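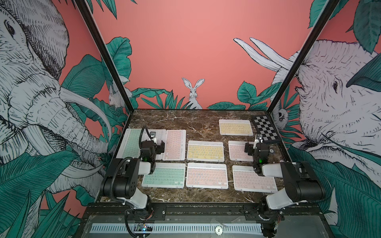

Randomised backgrounds vs plain walls, our numbers

gumleaf_rig
Posted 24/05/2022

Okay so we've finally got results worth sharing! We trained the same two-arm sorting policy (keyboards, grouped by colour) in 3 versions of the Ernis cell: plain grey walls, a single mural, and murals swapped every session. 2,184 demos in each set, same operators, same grippers. Then we tested all of them in a cell with wallpaper none of them had seen. Swapped murals got 124 more clean grasps than plain grey over the full test run. I was stoked, I'd half expected the busy walls to just make training slower (they did, a bit).

torque_wombat
Nice, but where did the single mural land? That's the one I care about.

gumleaf_rig
Below grey, annoyingly! I reckon it learnt to use the wall as a landmark. We're rerunning with 2 new seeds.

Reisinger_fan
I don't buy the landmark story. Did you move the side cameras between sets? We did at Astow back in November and it shifted our scores more than any wallpaper ever has. Same colour keyboards too, so your policy might just be keying on pastel blobs.

gumleaf_rig
Cameras stayed bolted, I've got the calibration logs. Fair call on the pastel thing though, I'll throw in some black ones.

torque_wombat
Agree with Reisinger_fan on one seed being thin. Still, the gap's too big for me to wave it off.

pelican88
Did you try cropping to the tabletop? We did that on the Nolela arms and skipped the whole wall question.

gumleaf_rig
Tried it, lost the elbows whenever both arms reached back. Might have another go with a wider crop.

Reisinger_fan
Post the seeds when they're done and I'll happily eat my words.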